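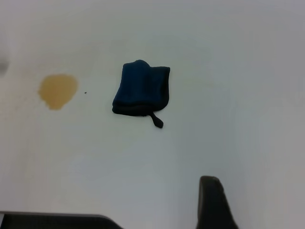 ok so. white table update, for the four people who asked. bought it in February. it is now the dirtiest object I own

stain number whatever. tan one, sort of mustardy round the edges. no idea if it's tea or coffee or the ginger thing Itzel drinks. no one's owning up

tried so far: washing up liquid, hot water. bicarb paste left on for 9 minutes (meant to be ten, phone rang). went a bit paler?? or I've just been staring at it too long

Győző says lemon juice. Győző says lemon juice about everything, he said it about my boiler

also WHY is there always a sock on a table. every flat I've lived in. you clear the lot, plates, post, chargers, turn round and there's something navy and knitted folded up in the middle like it pays rent

if you are missing a dark blue sock sort of thing from my place, come and get it. it'll be on the hook by the door til the weekend and then it's a duster

someone in replies asking where the table's from. it's a Plestuler, the plain one, matt white top. 388 new, got mine for 299 because the box had been opened. lovely table. would not buy again in white. would possibly not buy anything again in white

and yes I know matt marks worse than gloss. I know that NOW. the man in Durik did say and I did nod

right, back to it. did the far end first because that's the easy end. cloth, warm water, bit of the Halász spray, dry with a tea towel. came up fine. that end was hardly dirty though so not exactly a triumph
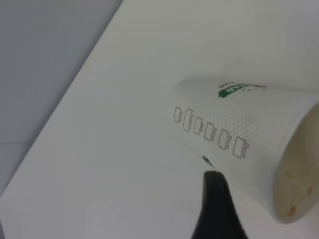

which brings me to takeaway cups. new house rule, anything in paper goes in the bin or stands in the sink, it does NOT lie about on its side on the table. I don't care if it's "empty". there is always a teaspoon left in the bottom and it always finds the one bit you just wiped

small side thing, does anyone ever tick the little boxes on these. Milk, Syrup, Decaf. I worked in a cafe for two summers and we just wrote on the lid in biro and shouted

Itzel says her place ticks all of them properly, in order, and you get told off if you don't. fair enough Itzel

can those go in paper recycling or not btw?? our council leaflet says one thing and the bin lid says another. I've been putting them in general and feeling bad about it

edit: three people have now told me three different things so. general waste and feeling bad it is

ok things you lot have suggested for the stain, in order of how willing I am:
white vinegar and water, yes
toothpaste, the plain white sort, maybe
magic sponge, scared of it, my sister took the finish off a worktop with one
bleach, no, I have to eat off it
tablecloth, coward's way out, am seriously thinking about it

Győző has sent a voice note. it is 2 mins long. it's about lemon juice

trying vinegar on the underside first like a grown up. will leave it while I do the bathroom

also if anyone's used that Orura stuff in the tub, does it stink? I've got a small kitchen and one window that opens and it only opens a bit

bathroom took ages, forgot about the vinegar completley. underside looks the same as before so I'm calling that safe

going in on the actual stain now. kettle's on as well, and before anyone says it yes I've got coasters out. found them behind the bread bin, still in the wrapper

will report back tomorow if there's anything to report. sock people, you've got til the weekend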